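**Castside, 28 July 2018.** The town of Castside has settled its long argument over water pressure by agreeing that there isn't enough of it.

Residents of the upper streets have complained since February that their taps slow to a dribble every morning between the first alarm clock and the last shower. The water company, Drestby, replied in the spring with a leaflet suggesting that people wash at "less popular times." It printed 2000 of them. Castside has 270 homes.

Last night the town council voted 4 to 2 to replace the old pump on Slanina Hill, a machine that has been described in council minutes as "temporary" for as long as there have been council minutes to describe it. The two votes against came from members who live at the bottom of the hill, where the pressure is excellent.

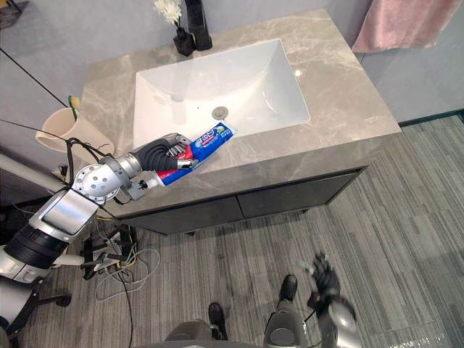
Ľudovík Jelínek, who lives at the very top, spoke for most of the public comment period. He told the council that he now brushes his teeth before dawn and has met several neighbors who do the same.

"We wave through the windows," he said. "It's nice, but I'd like to stop."

The new pump will be supplied by Genero, which also put in the fountain outside the library. The fountain has not run since its opening ceremony, a point raised twice from the floor and referred both times to the parks department.

Work should take 4 weeks once the road up the hill is closed. Drestby says the water will be off on some mornings during the job and that households will be told in advance, by leaflet.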